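Last updated 2024-06-15

Speaker notes: Loss of grip force during bench work – what the Mostudden review found
Speaker: Napaporn Kongkaew
Session length: 32 minutes, with questions held to the end

Opening

Thank the hosts and introduce Hagos Yimer, who led the inspection of the hardware and will take the mechanical questions. State at the start that no person was injured. The fault was reported in February by an operator on the Mula project, and work on the affected pair of grippers was stopped the same afternoon.

The audience will include people who run similar benches. Ask them to hold comparisons with their own equipment until the discussion.

The fault

The Mula grippers close through a pair of linkages, one on each side, and the two pads are meant to meet the object together. In the affected unit, a fastener in the right linkage had backed out by a small amount. The right pad then reached the object late. The left pad pushed first, the object shifted, and the recorded opening width no longer matched the true one.

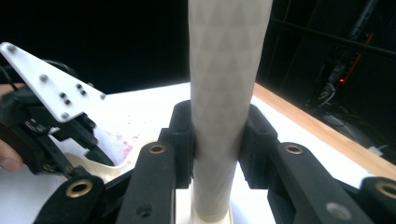

A tall object makes the fault worse. With the pads at mid-height, any difference in timing between the two sides becomes a lean, and the operator tends to correct for it with the wrist. Operators are skilled at this. The correction hid the fault for several sessions, and the width readings were accepted as normal.

Pause here. Wichai Luangrath's point should be given in his own words: "The hand was doing the maintenance that we were not doing."

How it was found

An object slipped and fell to the floor during a lift. The operator reported it as a handling error. Kagiso Mthembu, reviewing the session that evening, saw that the width reading had stayed constant through the whole of the drop – a reading that should have changed as soon as the pads closed on nothing. He then went back through 3,327 recorded sessions and marked 928 of them as doubtful. Of those, 46 were withdrawn outright.

Explain the difference between doubtful and withdrawn. A doubtful session is kept but may not be used until a second reviewer has passed it.

Two-handed tasks

Most of the withdrawn sessions were two-handed. When one gripper steadies a dustpan and the other draws a brush across it, the load on the brush side changes direction with every stroke. That repeated reversal is what works a fastener loose. It is also the hardest case to judge by eye, given that a brush moves in the grip even when the hardware is sound.
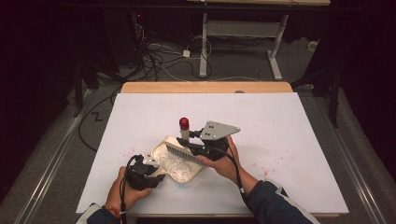
Page 4

Cables should be mentioned at this point. The review did not find that a cable caused the fault. It did find that a cable looping past the wrist can pull on the body of the gripper at the end of a reach, and the Gretby site has asked for guidance on this. Ramesh Lodhi is preparing it.

Safety findings

The review treated the matter as a safety issue as well as a data issue, for two reasons. A pad that closes late can trap a fingertip during loading. A reading that stays constant during a drop would also give a powered arm no cause to stop, if the same linkage were fitted to one.

Measures now in force

Fasteners on both linkages are marked with a paint line and checked before each session. The check is signed by the operator and kept with the session record.

Any dropped object is reported as a possible equipment fault until the linkage has been inspected.

Clear fragments and other small debris are removed from the board between tasks and kept away from the joints.

The Shi bench follows the same rules, although no fault was found there.

Questions

Expect to be asked why the operator's report was first filed as a handling error. The answer is that the form offered no other choice – it has been changed. Refer questions on thread-locking compound to Hagos Yimer. His tests are still under way and no result should be given from the floor.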